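4. Workspace Rules and Protocol Compliance

4.1 Scope of the rules

The Skenby rule set was written for tethered humanoid platforms that handle household textiles in furnished rooms. It covers three matters: the state of the floor within reach of the robot, the position of any person while the arms are powered, and the conditions under which a trial is accepted into the record. It does not cover mobile bases or kitchens, for which Jorkow maintains a separate document. We adopted version 2 without changes, except for the tether clause in 4.2.

All trials reported in this paper were run in the bedroom layout at the Uzor site. The work surface is the bed, and the robot stands close beside it for the full length of a trial. Figure 3 gives the layout (a) and the work surface during contact with the item (b).
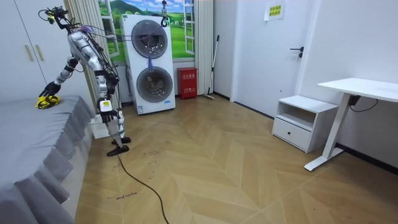

Station positions are defined relative to the bed and not to the walls. An earlier draft used wall offsets, and small shifts of the bed between sessions then produced reach errors that were wrongly logged as grasp failures. Under the current rule the operator checks the station before the first trial of a session and again after any stop in which a person has entered the reach envelope. If the error exceeds 10 mm on either axis, the robot is placed again and the check is repeated. Trials run before a failed check are kept but flagged.

4.2 Tether and floor clearance

The original clause required that power cables be routed overhead. This was not practical at Uzor, so we allowed floor routing under two conditions. The cable must leave the base on the side away from the operator's walking path, and no part of it may lie under a foot of the robot. Slack is inspected at the start of each session. A tether fault is recorded as a protocol event even when the trial finishes normally, and the event code is stored with the trial.

4.3 Acceptance of trials with deformable items

Rigid objects can be reset to a marked pose. Garments and strapped items cannot, and the rule set therefore specifies a procedure in place of a pose. The item is dropped by hand onto the sheet from a fixed height and is not arranged afterward. Straps stay where they fall. The sheet is also left as it is between trials, unless a fold covers part of the item, in which case the operator smooths the sheet and repeats the drop.

Contact is annotated at the level of the part touched. Annotators choose between body, strap, and strap end, and a separate field records whether the hand presses the part against the sheet or closes on it. When the available views do not settle the second field, the value is "undetermined." The rules forbid inferring it from later motion.
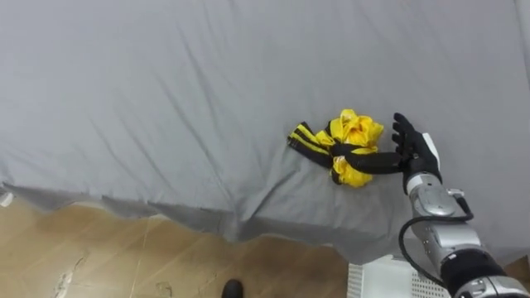 Reading time for this section: 4 min

4.4 Compliance results

We audited 539 trials against the full rule set. Of these, 500 met every clause and were accepted. The remaining 39 were excluded from the analysis in Section 5 but are included in the released log with their event codes. Most exclusions came from missing station checks after a stop. These are failures of record keeping, and we make no claim about the quality of the motion in those trials.

Operator position was the clause with the greatest variation in practice. Skenby permits a person to stand near the work surface during a trial, provided that the stop control is in hand and the feet remain outside the marked zone. Head-level video shows the floor only in part, so it was not accepted as sole evidence of compliance. Where the fixed view was blocked, the auditor relied on the session sheet signed by the operator.

Each session was limited to 90 minutes, including resets. The Drandar logging tool enforces this limit by refusing new trial identifiers once the time has passed. A trial already in progress may be completed.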